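OSTOW READING AND TINKERING GROUP
Minutes of the June meeting, 7.30pm, upstairs room

Chair: Thanasis Pappas
Minutes: M. Moradi
Apologies: received from Ela, by text, during item 2

1. Minutes of the last meeting
Agreed, after the word "triumph" was struck out of the paragraph on the window-cleaning machine. It did one pane. The pane was already fairly clean.

2. Matters arising
The wager from last winter (whether any member would own a machine that can put away a weekly shop before the group runs out of biscuit money) stands. Biscuit money is at 116 pounds. The chair ruled that a fridge that orders milk doesn't count. Moradi asked for his objection to be noted. It is noted.

3. Main discussion: can they do chores yet?
Thanasis opened with his list of jobs at the shop, sorted into "could do now", "could do if I stood next to it" and "no". The first column had sweeping in it. The second had shelf filling, provided the tins are all the same tin. The third ran over the page and included the stockroom, the returns cage and anything to do with carrier bags.

Moradi said the list was unfair on sweeping, which only works if somebody has picked everything up off the floor beforehand -- that being most of what he calls sweeping. Thanasis moved sweeping to the second column.

There was a long exchange about folding. One side holds that a towel is solved. The other side would like to see it done with a fitted sheet. No sheet was available.

Citico, the online shop some of us use, was quoted 410 pounds for a second-hand arm, without a hand. The meeting felt the hand was the part it wanted.

4. Floors and cables
Discussion turned to what a machine would have to learn before it could be let loose near the back of a cabinet. Thanasis argued that people should do the job first with the same sort of grippers a machine would have, so that it has something sensible to copy. The markers on the cubes let software work out where each gripper is. Moradi said he had tried picking up a plug with kitchen tongs by way of research and had lost interest after 3 goes.

It was agreed that loose cables are the real examination. White ones in a tangle, black ones underfoot, a plug adapter in among them: a person tuts and steps over. Estimates of how many practice runs a machine would want ranged from 1000 to "more than you have evenings".
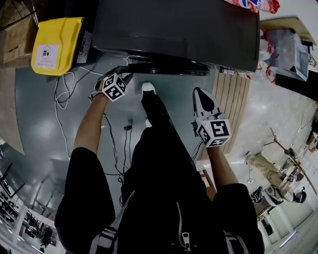
5. Vote
Motion: "That the household chore is safe from automation for another year." Carried, with one abstention from Moradi, who wants his gutters done.

6. Any other business
The kettle needs descaling. Thanasis to do it by hand.

Next meeting in the same room, 7.30pm. Ela to bring the fitted sheet.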